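Two-Arm Bench: Setup Tips from the Shared Workshop

Posted by Anas Nasr, 6 September 2019

Notes from setting up a pair of tabletop arms for sorting dry kitchen goods. Most of this applies to any small arm with a two-finger gripper.

Mounting. Bolt both bases to the same rigid piece. Separate stands drift apart, and the calibration goes with them. Check the bolts after the first full day of running and again in December, when the heating has dried out any wood in the base.

Mat. Use a dark, matte, non-slip mat. Bare wood reflects lamp light and the color threshold picks up the grain as product. Tape the back edge only, so the mat can be lifted and shaken out.

Cables. Leave a service loop at the wrist long enough for full rotation, then let it hang down outside the reach of the elbow. Zip ties go on the link, never across a joint. Run each arm through its whole range by hand with the power off and watch for the point where the cable goes tight.

Fingertips. Hard tips crush dried peppers. The Galanis sleeves grip well but pick up chili dust and have to be wiped every tray. Purkeo tape is cheaper and lasts 2 sessions – replace it before it starts to curl.

Grip force. Start at the lowest setting that lifts one pepper by the thick end. Stems snap if grabbed first. Twisted pieces hook together, so spread the heap before starting; a flat layer gives fewer double picks than a pile.

Containers. Wide and low works best. A clear tray is convenient for people and poor for depth sensing, so enter its rim height manually in the Ginimus config file. Ours failed on this for a week before anyone looked at the log.

Lighting. One lamp, fixed position. Mark the base outline on the desk with pencil. If the lamp moves, redo the white balance.

Logging. Write down every drop. The current file has 1,428 picks, and seven of the last drops came from the same worn fingertip.

Cleaning. Chili dust gets into the finger slides. Brush first, then vacuum. Compressed air drives it further in and puts it in your eyes. Wear gloves for this and wash the mat separately from shop rags.

Spare Imwood clamps are in the drawer under the vise. Put them back after use.
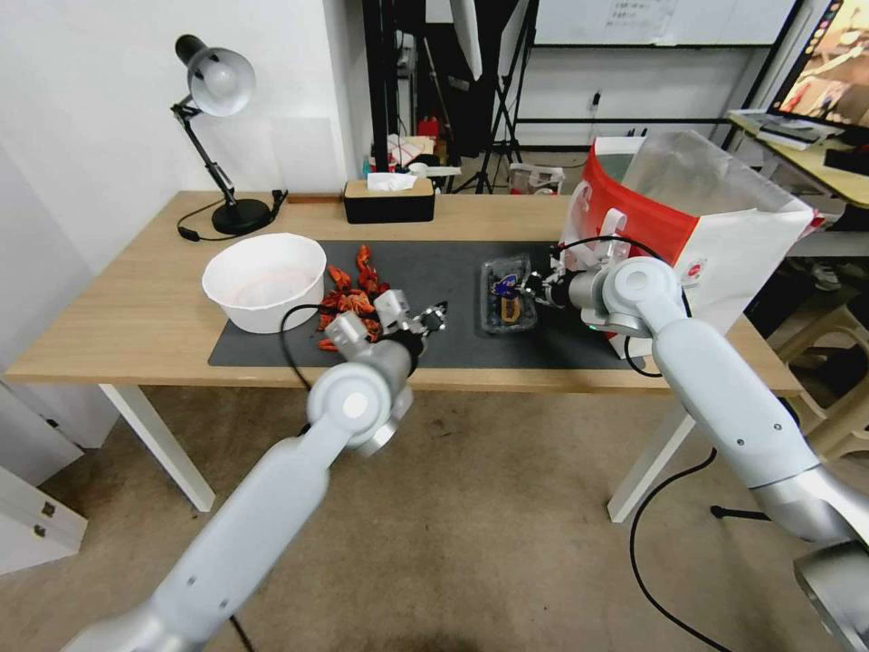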